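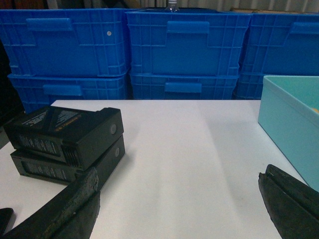 August, early evening

Moved the last of the seed stock out of the shed at Dasberg. Carter Bouchard drove. We made it back by 4:30, before the rain. My knees hurt, but the left one is better than it was in the spring.

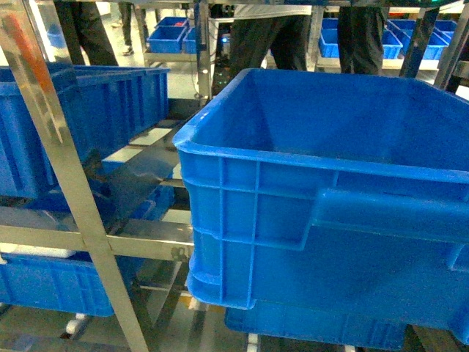 The garlic did poorly this year. I planted 155 cloves in the low bed and lost 27 to rot, mostly at the wet end. Nesrin says to try the slope behind the road next time. I would like to store the rest the way she does, in big blue crates with ribbed sides, up on a metal rack. My cardboard boxes sag by October.

Called Sinan about the well. He wants around 3,000 for a new pump and can't come until he finishes a job in Grirkell.

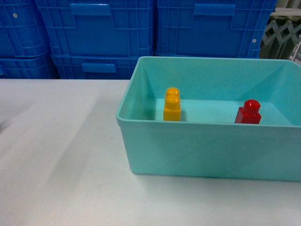
I told him that was fine, as long as it is done before the first frost. Meanwhile I am hauling water from the creek for the late beans. Supper was eggs and tomatoes. Wrote to Gaspard. In bed by ten.

Print this entry | E-mail this entry

Contact | Copyright G. Kent | Back to top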